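Suture pad notes, July

I have moved from the Cheetham pads to a pale one from Duvix. The main difference is the surface. It is smooth and light, so a thin thread is easy to follow, and a stain around the cut stays obvious. 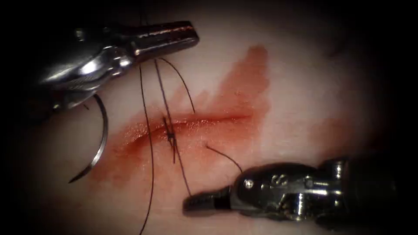
Horizontal incision, curved needle at left.

My practice piece is a single straight cut, closed with interrupted stitches. I work from one end and leave the tails long until the row is finished. Thread management takes more of my attention than the needle does – a slack strand will find the next knot if it can. 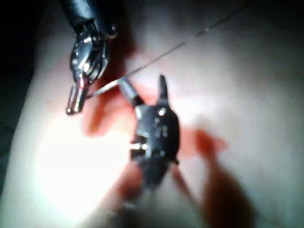
Needle and thread

For the curved needle I grip well back from the point and turn it along its own arc. Pushing it straight tears the entry hole, and on these pads a torn hole stays torn. Dark thread is worth buying.

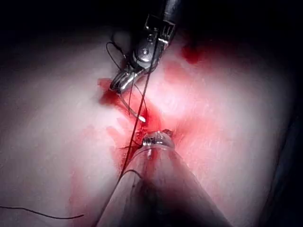

Needle point over the blood, black suture running down past it.

I order 4 pads at a time through Dondeo and get roughly 2 usable rows from each.

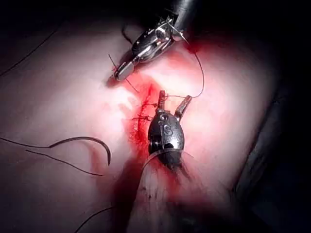

Knots are still my weak area. I tend to pull the first throw tight before the loop has settled, and the edges bunch. A wide arc like the one between the upper and lower instruments leaves room to see which way the strand is lying. With less slack I lose track of the direction and end up with a granny. Next batch goes to the Borkbridge bench, same thread, shorter tails.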